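Can a Robot Do Your Chores Yet?

Let's get the bad news out of the way. If you were hoping to finish this page and go tell your parents that a robot will be setting the table from now on, you should probably still go set the table.

The good news is that people are working on it. They have been working on it for a long time, which may tell you something about how hard it is, or about how much grown-ups hate chores. Stories with helpful metal servants in them were already old in 1938, when your great-grandparents might have been the ones being told to pick up their socks.

So what's the holdup? We have machines that can beat anyone on Earth at chess. Surely one of them can carry a basket.

The Easy Stuff Is the Hard Stuff

People who build robots run into the same annoying puzzle again and again. Things that are hard for you, such as multiplying two giant numbers in your head, are a breeze for a computer. Things that are easy for you, such as picking up a spoon while thinking about dinosaurs, can leave a very expensive machine completely stuck.

Think about what goes on when you take a roll from the basket at dinner. Your eyes find the basket. Your brain works out how far away it is. Your arm goes out, your hand opens to the right size, and your fingers squeeze hard enough to hold the roll but softly enough to leave it a roll. If your sleeve is heading for the butter, you pull it back (or you don't, and there's a conversation). You did all of that without any practice runs, and you were probably talking the whole time.

Except you did have practice runs. You had years of them. As a baby you grabbed everything in reach and put most of it in your mouth. You dropped cups on purpose to see what they would do. That was research. Your family may not have called it that.

A robot starts out with none of this. It doesn't know that baskets are stiff and bread is squishy. It doesn't know that things have a back side when it can only see the front. Somebody has to teach it, or it has to find out the slow way.

What a Robot Sees

Many robots that practice kitchen and table jobs have a small camera riding on the arm, right next to the part that does the grabbing. That part is called a gripper. Often it has two fingers that open and close, a bit like a pair of salad tongs with a college education.

Having an eye on your wrist is handy. It goes wherever your hand goes, and your own arm can't get in the way of the view. But try this: hold this page, or the nearest cereal box, right up against your nose. Now tell me what's on it. Being close and being able to see are two different things.

A basket seen from the wrist can look like this.
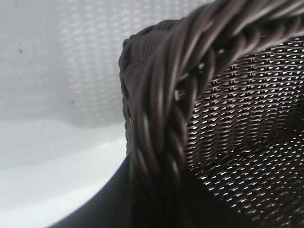
Mei-kuen Mak thinks robots get too much sympathy about this sort of thing. Her opinion, which she gives loudly, is that a person reaching into the back of a dark cupboard can't see anything at all and still comes out with the cookies, so a machine with a camera has no excuse.

She's right about the cupboard. What she's leaving out is that your fingers are covered in skin, and skin is amazing stuff. It can tell a cookie from a sponge in the dark. It can tell you that something is slipping before it falls. Most grippers feel very little. Some have sensors that notice a push or a squeeze, but compared with your fingertips they are wearing oven mitts.

So the robot leans hard on its camera, and the camera has to make sense of a lot of little shiny bits and shadows. You know that all those strands belong to one basket. You don't even think about it. To a computer, a picture begins as a giant pile of numbers, and it has to learn which numbers go together. A gap in the weave, a bright spot, a dark patch: are those holes? Are they crumbs? Is any of it worth grabbing? A plain block is a much kinder thing to learn on, which explains why robots in videos spend so much time with plain blocks.

Sneaky Steps

Grown-ups like to say a chore as if it were one thing. "Clear the table." Four seconds to say, and they're back to their coffee.

For a robot, a chore is a whole parade of little chores. Before it can move a basket, it has to find the basket. It has to choose a place to hold it, and the rim is a good choice, unless the rim is thick and the gripper doesn't open very wide. It has to get one finger on the inside and one on the outside without bumping the basket across the table. Squeeze. Lift. Keep it level, in case anything is in there. Go to the new place, which had better have nothing in it already. Put the basket down gently. Let go, and this is the part everyone forgets, back away without dragging the basket along with you.

If any one of those goes a little wrong, the next one goes more wrong. Being off by the width of a pencil at the start can mean a basket on the floor by the end.

And it's never only the basket. Dinner tables have neighbors on them. 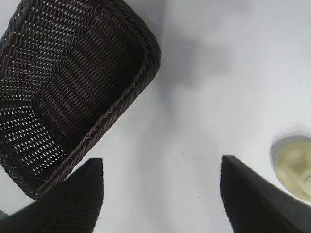
Food is the worst of the neighbors. A basket keeps its shape if you bump it. Anything soft and lumpy does as it pleases, and no two spoonfuls are alike. A robot that has learned all about bowls may know nothing about what's inside them, and it will not be the one who has to wipe it up, because wiping up is another chore it hasn't learned yet.

How Do You Teach a Machine to Tidy?

There are a few ways, and most robot schools mix them together.

One is to show it. A person steers the arm by hand, or with a controller, and does the job again and again while the robot's computer keeps a record of what the camera saw and how the arm moved. After enough of these, the computer starts to find the pattern. If you have ever learned to tie your shoes with somebody's hands on top of yours, you've been taught this way.

Another is to let it try in a pretend world. Inside a computer, a make-believe robot can drop a make-believe bowl all night long and never owe anyone a new one. The trouble is that pretend worlds are too neat. Nothing is sticky. Then the robot comes out into a real kitchen, where everything is.

A third way is to let the real robot try and fail and try again. It's slow, and you'll want to move the good plates.

Whichever way you choose, the robot needs variety. If it has only ever seen one basket in one spot, it may fall to pieces when you move that basket to the other end of the table. You'd laugh if your little brother could only find his shoes when they were exactly by the door. (Perhaps he can only find them by the door. Perhaps he's a robot. Look into it.)

So What Can They Do Right Now?

Quite a lot, if you pick the job carefully.

Robots are very good at one chore in one place, with everything lined up for them. Factories are full of them. An arm bolted to the floor can put the same part in the same hole all day without getting bored or asking for a snack. Your dishwasher is a kind of chore robot too, although it's shaped like a cupboard and makes you do the loading. Robot vacuums do a decent job on floors, provided that you first pick up everything on the floor. You'll notice that this means you are cleaning up for the cleaner.

Shops and warehouses fall somewhere in the middle. Machines can carry shelves and sort boxes, and some can pick items out of bins. Boxes are polite. They have flat sides and corners. Give the same machine a bunch of grapes and it slows way down.

Homes are the hardest, since nobody designs a home for robots. Yours is different from your neighbor's, and different from how it was this morning. There's a cat. There's a chair where the chair wasn't. There's a thing on the counter that even your family can't identify.

Robots meant to help around the table can do some of it in a lab, on a good day, with people watching. They can often pick up a cup. They can put a piece of pretend fruit in a bowl. Ask for the whole job, from messy to clean, in a kitchen they've never met, and it gets shaky.

When Will It Happen?

I asked two kids to guess how many years it will be before a robot can set and clear a table in any house at all. Hsin-yi Lo said 7. Her cousin said 5, and then asked whether it could start with his house.

My guess is that I'm not going to guess. People have been saying "soon" about this for almost as long as there have been robots. It is getting better, though, and faster than it used to. Arms that once could only repeat one move can now cope when you slide the bowl over a little to be annoying.

Try It Yourself

You'll need a basket or a bowl, some kitchen tongs, a few soft things such as rolled-up socks, and a paper towel tube. Put the basket on the table and the socks around it. Close one eye and look through the tube with the other. Hold the tongs in the hand you don't write with.

Now put all the socks in the basket, using only the tongs. Then move the basket to the other side of the table, also with the tongs. Don't use your good bowl.

When you've finished, have somebody move everything while your eyes are shut, and start again.

Words to Know

Gripper: the part of a robot that grabs things. Often it has two fingers.

Sensor: a part that notices something, such as light or a push.

Simulation: a pretend world inside a computer, where nothing you break costs money.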